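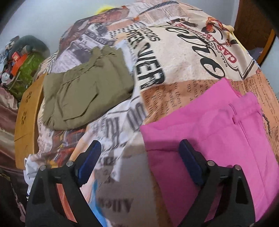
Dandmont Manipulation Group — Opinion

Folding results should be reported by bedspread. Our July set has 1088 demonstrations from hand-held grippers, and 739 of them were recorded on plain sheets. A policy trained on those learns that anything with print on it is clothing. Put two folded garments on a newspaper-print cover and it reaches for the lettering.

Kenta Shimada wants more data. I would first hold out every patterned bed and publish that score next to the average — even if it is bad. Ours was 74 percent on plain covers, and we left the other number out.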